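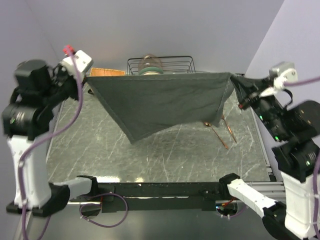

Zuletzt geändert am 10. November 2024

Warum ich meine Bettwäsche wieder bügle

Meine Mutter hat alles gebügelt, auch die Geschirrtücher. Als ich mit neunzehn ausgezogen bin, habe ich mir versprochen, nie ein Bügeleisen zu kaufen, und dieses Versprechen hielt viele Jahre. Seit Mai besitze ich eines. Ich möchte erklären, wie es dazu kam, und warum ich denke, dass wir die Arbeit mit Stoff zu gering schätzen.

In meiner ersten Wohnung in Deutschland hatte ich eine Nachbarin, Hằng Diệp, die früher in einer Wäscherei gearbeitet hatte. Sie konnte ein Spannbettlaken so zusammenlegen, dass man es mit einem Tischtuch verwechselte. Ich habe sie einmal gefragt, wozu das gut sei, im Schrank sieht es ja keiner. Sie antwortete: «Du siehst es doch.» Damals fand ich diese Antwort ein wenig streng.

Heute wird uns überall gesagt, dass Hausarbeit verlorene Zeit ist. Wir sollen sie verkürzen, abgeben oder weglassen. Bei manchen Dingen bin ich einverstanden. Das Fensterputzen vermisse ich nicht, wenn es regnet und ich eine Ausrede habe. Aber das Zusammenlegen der Wäsche ist eine andere Sorte Arbeit. Man sitzt oder steht, die Hände kennen den Weg, und der Kopf darf gehen, wohin er will. Meine besten Briefe habe ich mir beim Falten von Kopfkissenbezügen ausgedacht -- geschrieben habe ich sie später und meistens schlechter.

Dazu kommt das Material. Wer ein Laken in der Hand hält, merkt, wo es dünn wird. Eine offene Naht am Saum ist mit zehn Stichen geschlossen, wenn man sie früh findet. Wer alles ungesehen in den Schrank stopft, kauft eben neu. Ich habe im letzten Jahr 397 Euro für Bettwäsche und Handtücher ausgegeben und schäme mich dafür ein bisschen, denn die Hälfte der alten Stücke hätte man flicken können.

Meine Freundin Nhàn Lã widerspricht mir hier heftig. Sie hat drei Kinder und sagt, über die Poesie des Bügelns schreiben nur Leute, die wenig zu bügeln haben. Da hat sie recht, und ich kann dagegen nicht viel sagen. Ich verlange auch von niemandem, dass er Socken bügelt. Mich stört nur, wenn man diese Arbeit lächerlich macht, die so lange fast ganz auf den Schultern der Frauen lag und oft noch liegt. Man kann sie gerecht verteilen, ohne sie zu verachten.

Mein Bruder hat übrigens jetzt auch angefangen. Seine Hemden haben noch zwei Falten am Ärmel, wo eine sein sollte.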